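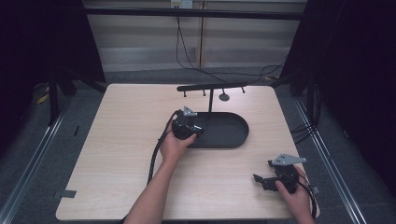
Figure 3. Peg stand and oval tray on the square table used for the hanging tasks.

3.2 Table and stand

All hanging tasks were carried out at a square table with a light wood-grain top. The stand consists of a thin vertical pole and a horizontal bar, both black, with four short pegs on the underside of the bar (Figure 3). Two of the pegs are at the ends of the bar and the other two lie on either side of the pole. The pole rises from an oval tray with a raised rim, in which small items can be laid before they are hung or after they are taken down.

Stands of this form are sold for necklaces, keys and kitchen tools. We chose the type because the pegs differ in how easily they can be reached. The end pegs are open on their outer side, whereas an item meant for one of the inner pegs has to pass close to the pole. Items were taken from the Drulon household list, which gives 44 objects with a loop, ring or strap. Objects longer than the clearance between bar and tray were left out.

Each session began with the tray clear and the pegs bare. Participants were told which peg to use but were free to choose the order of items and the hand. A session ended after 75 placements or when the participant asked to stop. An item that came to rest in the tray was counted as dropped, and one that stayed on its peg for the rest of the trial as hung. Items left swinging at the end of a trial were scored separately, following the Mansour protocol.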